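Chapter 7
Chores and the Machines That Might Do Them

A dishwasher cleans plates but does not put them away. A washing machine will not fold a shirt. Most household machines work inside a closed box, and a person does the jobs at either end. This chapter looks at those end jobs and asks how close a machine is to doing them.

We begin with cutlery. Putting knives, forks and spoons where they belong takes an adult a minute or two and very little thought. For a machine it is several problems at once. The pieces are thin and they shine, so a camera may see a reflection where it should see an edge. They lie across one another. Each has to be held firmly enough not to turn in the grip, and a knife has to be kept clear of anyone standing near.
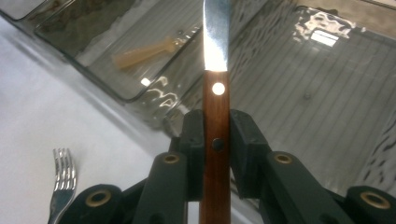
Figure 7.1 A kitchen knife held by its wooden handle between the two jaws of a gripper. Note the bright reflections on the blade and the upper rivet.

Natália Rocha and Lourenço Godinho tested a sorting arm at the Prollholm workshop over one November. In 1,000 attempts at picking up a single piece of cutlery and placing it in the right tray, the arm succeeded 902 times. That sounds high until it is set against a family's daily washing-up. A drawer of 30 pieces would have about three in the wrong place or on the floor.

Results also depend on the room. When the same arm was moved to a kitchen with a window over the worktop, Godinho had to repeat much of the setting up before it could be tested again.

Shop-floor work is often easier to hand over, as parts arrive in a known order and the lighting can be fixed. Section 7.1 compares the two settings, starting with the packing line at Dustari.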